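Notes, short version. Good practice for tube handling cells. 20 min slot, leave 5 for questions

Start w/ the number. Lockyer bench, 300 racks through the cell, 28 stops. Wait for them to do the math. Most of the stops weren't the robot. Nobody had written down what "placed" means.

Rule 1. Write the grip rule before the speed rule. Where on the tube, how hard, who signed off. One page. Plitlow had eleven pages and no one read them.

Rule 2. Transfer height. Tube stays vertical, bottom clears the rack top before any sideways move. Same rule for people and machines, otherwise your teaching runs and your live runs dont match.

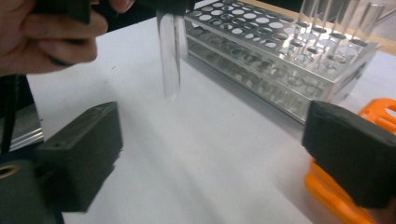

A reader of the Hustico draft wrote in that one rule for hands and machines is unfair on the hands, people tilt a tube without thinking and you'll be logging violations all day. Fair point. My answer: log it for a month, don't punish it, then look at the numbers. Clolance did this and loosened the tilt limit in November.

Rule 3. Stops are free. Anyone can hit stop, no form under 99 seconds. Say this one twice, slow down here

Rule 4. Recheck the fingers every 4,000 cycles. Pads, screws, zero point. Put it on the callendar, not in somebodys head.

Skip the slide on standards numbering if late. People can get it from the handout.

Close: ask who has a written grip rule. Hands up. Then questions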